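How to Request Declassified Military Aid Records

Guidance for researchers, students and members of the public

Records of past weapons transfers, training missions and other military assistance are held in several places, and many may be read without special permission. Others must be requested in writing. The steps below apply to requests handled through the Gosside reading room and were prepared by the records access office under Ntombi Molefe.

Before you begin

Decide which program, country or period you wish to study. A request for "everything on missile exports" will be returned for clarification. A request for shipping approvals, delivery receipts or end-use reports covering a stated period can be assigned to a reviewer at once.

Check the open shelves first. The Keltlow finding aid lists 47 series of assistance records already released in full. Copies may be ordered from these series by box and folder number, and no review is needed. 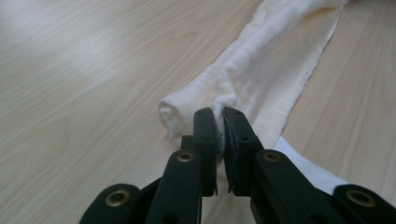 Requesters should also consult published legislative hearings. Testimony given in open session often names the offices that approved a transfer, and those names are useful when describing the records sought.

Step 1. Identify the record type

Military aid generates several kinds of paper. Policy memoranda record the decision to supply equipment. Transfer files show quantities, dates of shipment and the receiving unit. Monitoring reports describe what was later found in storage or in the field. These types were usually filed by separate offices, so a complete account of one transfer may require more than one request.

Step 2. Write the request

State the following in plain terms:

Your name and mailing address
The subject, including the country or region
The earliest and latest years of interest
The record types sought
The highest copying fee you are willing to pay

You do not need to explain why you want the records. If you are asking for a fee waiver, attach a separate page describing how the material will be made available to the public.

Limit each request to one subject. Requests that combine several conflicts are divided by staff, and each part is placed in the queue separately.

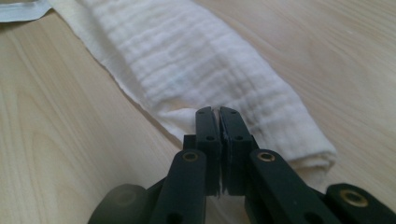 White cloth on a light tabletop.

Step 3. Submit and record your reference number

Requests may be mailed or left at the front desk before 4 p.m. An acknowledgment letter with a reference number will follow. Quote this number in all later correspondence. Staff cannot search for a request by the name of the country or weapon system.

Step 4. Respond to questions from the reviewer

A reviewer may write to ask whether the scope can be narrowed. You have 25 working days to answer. If no answer is received, the request is closed, although it may be submitted again at any time.
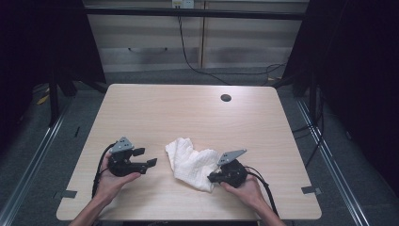 What happens if part of a document is still classified?

The reviewer removes the protected passages and releases the remainder. Each removal is marked in the margin with a code showing the exemption applied.

Step 5. Read the release letter

The release letter states how many pages were located, how many were released and how many were withheld. Keep it with the documents. It serves as the basis for any appeal.

Technical details of guidance systems, the identities of sources and information received from foreign governments are the material most often withheld. Delivery totals and general policy discussion are more commonly released.
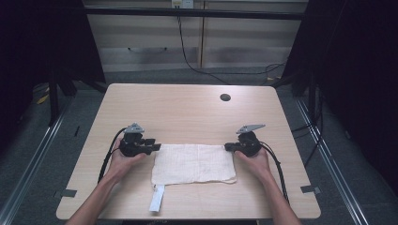
Step 6. Appeal if necessary

An appeal must be in writing and must identify the pages or passages in dispute. General statements of dissatisfaction are not accepted. Where the same information has appeared in an official publication, cite the publication and page. Appeals are decided by Masanobu Ebihara, senior review officer, whose decision is sent by mail.

Fees

The first 38 pages of any release are provided without charge. Further pages are billed at the posted rate, and payment is required before copies are sent. Reading room visitors may take their own photographs of released pages without flash.

Visiting in person

The reading room is closed on Monday. Boxes held at the Smits annex must be ordered ahead of a visit, with a limit of 6 boxes per reader per day. Pencils and loose paper are permitted at the tables. Bags and coats must be left in the lockers by the entrance.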